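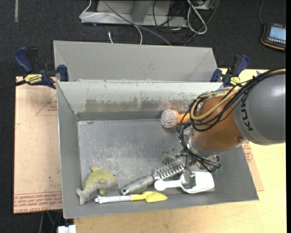

Comparing Two Finger Sets for Bin Picking

Group 4: Katherine Mamani, Bakari Kirui, Joyce Lukumay
Supervisor: Zawadi Biwott

1. Aim

We wanted to know which of our 2 finger sets picks mixed household objects out of a metal bin more reliably. Set A has plain metal fingers. Set B is the same shape with rubber pads glued on.

2. Setup

The arm is the lab's KUKA. The bin is clamped to the table with bar clamps, after it slid during our first tests in March. Objects include a plush dolphin, a round brush, a metal-bristle hairbrush, a yellow-headed scraper and a white plastic scoop. All picks were made from the larger compartment.

3. Procedure

We ran 176 picks, split evenly between the sets. Before each one the objects were dropped in by hand. A pick counted as good if the object was lifted clear of the bin wall and held for five seconds. Grip force stayed the same throughout.

4. Results

Set A: 45 good picks out of 88.
Set B: 78 good picks out of 88.

The dolphin was easy for both sets. Set A lost the scoop most often, usually by the handle, which turned between the fingers. Set B had most of its misses on the hairbrush when it lay against the wall.

5. Problems

Cables around the wrist limited how far we could rotate it, so we left out some approach angles. One pad came loose and was glued back on before we continued.

6. Next steps

Repeat with Set B at a lower grip force and add thinner objects.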